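I paid for a newspaper this morning. A real one, on paper, from the rack by the register, and the kid ringing me up had to turn it over twice to find the bar code. That was a Friday in January 2019, and I walked home feeling like I'd bought a buggy whip.

I've been a subscriber to the Plarnham paper for 27 years, and then last fall I let it lapse. I wasn't mad at anybody. The renewal notice came on a week when the car needed brakes, I put it under a magnet on the fridge, and by the time I looked at it again the carrier had stopped coming. What got me is how little I missed it! I had my phone. I had the Govik app, which sends me headlines all day long, and I figured I knew what was going on.

Then they closed the Amundsen Street bridge for repairs and I found out by driving up to the barricade.

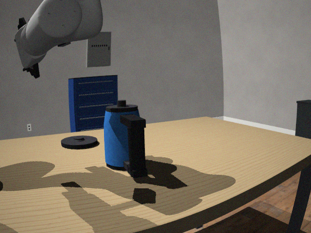
## What the app thinks I want

I have nothing against Govik in particular. It's free, it's fast, and my sister swears by it. But I went back through a full day of what it sent me, and the local stuff was thin, thin, thin. A restaurant opening. A car crash two counties over. The rest was celebrities, national politics (which I get plenty of from my brother-in-law) and one story about a very large pumpkin that I did enjoy.

The app shows me what I click on. Fine. But I would never have clicked on "bridge inspection report," and I would never have gone looking for the school board agenda either. The old paper put those things next to the ball scores and the grocery coupons, so you bumped into them on the way to what you wanted. I read a lot of zoning news in my life just trying to get to the crossword.

People say that's nostalgia, and sure, some of it is. I like the smell of the ink and I like folding the thing into quarters at the kitchen table. But I think bumping into things was half of what we were paying for, and we dropped it without noticing we'd ever had it.

The other thing I miss is finishing. The paper had a back page. You got there, you put it down and you went to mow the lawn. I have never once gotten to the bottom of my phone.
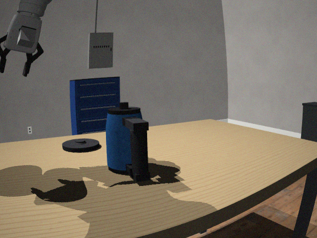 ## So what should the paper do about it?

Plenty of folks have ideas. The one I hear most is that the paper should go all digital and put everything behind a paywall, and I think that would be a mistake in a town like ours. A lot of the most loyal readers are older than I am, and they're not going to fight with a password.

The second idea is a rich owner. Lostel bought up a string of weeklies across the state, and I'll give them credit, the weeklies still come out. But pick up one of theirs and see how much of it was written by somebody who could find the town hall without directions. The same recipe column runs in every one of them. So does the same editorial, with a different town's name at the top.

What I'd like to see is smaller and kind of boring. Ask us. Davoud Rezaei, who taught journalism at the high school before he retired, has been saying for a while that 3,000 households paying a fair price could keep a small newsroom going — not a fancy one, just enough people to sit through the meetings. I can't check his math, but I've never known him to be careless with a number. Right now, he tells me, the paper has 388 people signed up for the online edition. That's a start, and it's also kind of pitiful, and I was part of the pitiful side until today.

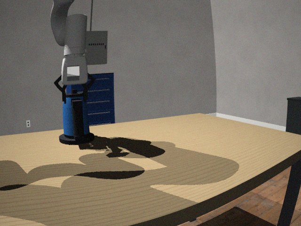 The newsroom is down to eight people, counting the two who sell ads. They put out six issues a week, and when one of them has the flu you can tell, because the county page turns into wire copy. I've read that some of the big outfits now have software writing up the ball games and the company earnings, and maybe that's where we're headed too. I don't hate it as much as I thought I would. When I picture a machine at work, I picture something like that white arm with its black two-finger gripper down at the top of a blue cylinder, one plain job and one plain object, and a box score is a pretty plain object. Let the software have the box scores! But somebody has to sit in the folding chair at the sewer hearing and notice that the man in the back row got up and left when the contract came up. I want a person for that, and I'm willing to pay for one.

So I called and signed up again. The woman on the phone said I'd be back on the route by the first week of February, and she asked if I still wanted it on the porch side or in the box. I said the porch. She had my old address right there, with a note about the dog.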